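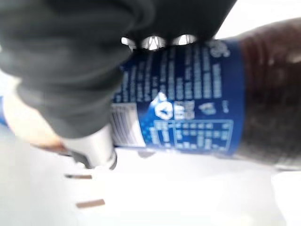

Bouteille en plastique couchée, liquide brun foncé, fond blanc.

Trukovex : essais de transferts au fer sur vêtements d'enfant

Version du 5 février 2025

Contenu

Trukovex rassemble 692 essais de motifs imprimés sur papier transfert puis repassés sur des tee-shirts, des bodies et des sacs en tissu. Chaque ligne du fichier essais.csv correspond à un seul vêtement et à un seul motif. Les motifs eux-mêmes sont au nombre de 80, tous dessinés pour le projet : animaux, fusées, champignons, lettres, quelques monstres. Il n'y a aucun personnage sous licence dans le dépôt et les propositions de ce type sont refusées.

Origine

Les premiers essais ont été saisis par Declan Noonan dans un simple tableur, à l'atelier couture de Skaltutdale. Adebayo Briggs a repris la saisie en novembre, harmonisé les noms de tissus et supprimé les doublons. Nous avons reçu plus de 1000 fiches papier. Celles qui ne mentionnaient pas la composition du vêtement ont été écartées, ainsi que les essais faits à la presse.

Champs

Le fichier compte sept colonnes, séparées par des points-virgules, en UTF-8 :
id : identifiant de l'essai
motif : nom du dessin, sans accent
tissu : composition lue sur l'étiquette
fond : clair ou sombre
papier : Vorkero ou Ding
fer : réglage du fer, en toutes lettres
note : état après lavage, de A (intact) à E (décollé)

Une cellule vide signifie que l'information manque sur la fiche. Elle ne vaut pas zéro et ne vaut pas E.

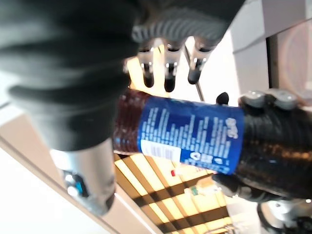 La colonne fond est celle qui pose le plus de questions à la saisie. Le papier pour tissu clair laisse voir la couleur du vêtement sous l'encre, et un motif bleu posé sur du gris anthracite disparaît presque. Le petit voyant bleu du cylindre métallique, sur la photo, se détache de la zone plus foncée qui l'entoure parce qu'il est allumé ; une encre bleue ne rendra pas cela, il faut un papier opaque. En pratique, tout gris plus foncé que le gris chiné courant est noté sombre. Les rayures sont classées d'après la couleur sur laquelle tombe le centre du motif.

Limites connues

Les fers domestiques ne sont pas étalonnés. Le réglage « coton » d'un appareil ne correspond pas forcément à celui d'un autre, et la marque du fer n'a pas été relevée. Les notes ont été attribuées à l'œil par la personne qui avait fait l'essai. Le papier Ding est peu représenté sur fond sombre : les comparaisons entre les deux papiers sont à éviter pour ces vêtements. Les mélanges avec élasthanne sont regroupés sous « coton extensible », sans le pourcentage.

Utilisation

Le fichier s'ouvre dans n'importe quel tableur. À l'import, forcer la colonne id en texte, sinon les zéros de tête sont perdus. Les dessins du dossier motifs sont à l'endroit ; penser à les inverser avant impression sur papier pour tissu clair.

Licence et corrections

Données et dessins : CC BY 4.0. Pour signaler une erreur, ouvrir un ticket en indiquant l'id de la ligne et la valeur proposée.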